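The box that says sorry for being a box

Somewhere between the second parcel of the week and the fifth, Monique Gilbert stopped keeping the packaging. She used to save it all: the padded envelopes flattened under the bed, the cartons nested inside one another on top of the wardrobe, the bubble wrap in a pillowcase. Then she moved flat, found she had never used any of it, and put the lot out in one evening.

I have been writing about household waste since before it was fashionable, and I came to the subject of "eco-friendly packaging" in a poor mood. My own desk had a box from Holluslow on it at the time. The box was made of recycled card. So was the sleeve around the box. So was the leaflet explaining the sleeve.

What bothers me is the small print. More and more plain white cartons now carry a few lines assuring the buyer that the maker is "using eco-friendly packaging with smaller volume and lighter weight", and that "the packaging can not change the inherent quality of the product". I have no quarrel with the second claim. The first wants a figure beside it. Smaller than what? Lighter than last year's, or lighter than a crate?
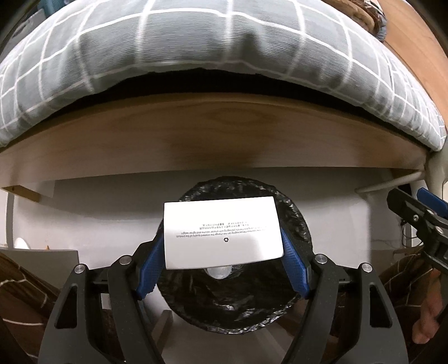

Fabrice Coste thinks I am being unfair, and wrote to tell me so after I grumbled about this in a previous column. A thin carton with no glossy print is still better than a thick one with plenty, he argues, and if firms want to boast a bit while they cut down, let them boast. He would sooner have the sentence than the polystyrene.

He may be right. I would find it easier to agree if the thin carton did not so often arrive inside a fat one. Last December I kept every scrap that came through my door, 40 parcels in all between presents and the usual bits, and weighed it on the kitchen scales. It came to 2,825 grams of plastic alone, before any card. Le Goff, whose coffee filters I buy, had wrapped a paper product in film and then in a bag.

The recycling arrows are another thing. People see them and relax. Loïc Guillot runs the sorting line at Malutport, and he told me the symbol mostly tells you what might happen to an item in a place with the right machinery. His line takes clean card. It does not take film, and it spits out anything tied up in a black sack, because the sorters can't see what is in it.

Film is where most bedrooms and hallways go wrong, in my experience. You open the thing on the bed, where there is room, and five minutes later the covers have vanished under crackling plastic. Thin bags can be balled up small. Bubble wrap can't; it springs back, and the only way I have found to keep it is to roll it up and put a rubber band round it. Wavach sells a cloth tube for storing the rolls, at a price I thought was a misprint. 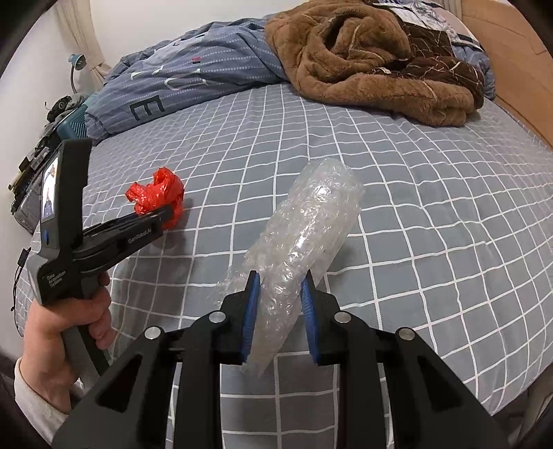

Bubble wrap, rolled up, and a red plastic bag on a checked sheet.

Is it worth keeping? Noémie Sabatier posts some 200 second-hand plates a year and swears she has not bought wrap since she started. Good for her. The rest of us post a birthday present and a pair of returned trousers, and one roll would see us through to retirement.

So my rule is dull. One roll, one flat carton, one padded envelope. Anything past that goes to whoever on the street is moving house, and the card goes out clean and flat on its own. I still read the small print on the boxes, and I am still waiting for one that gives the weight.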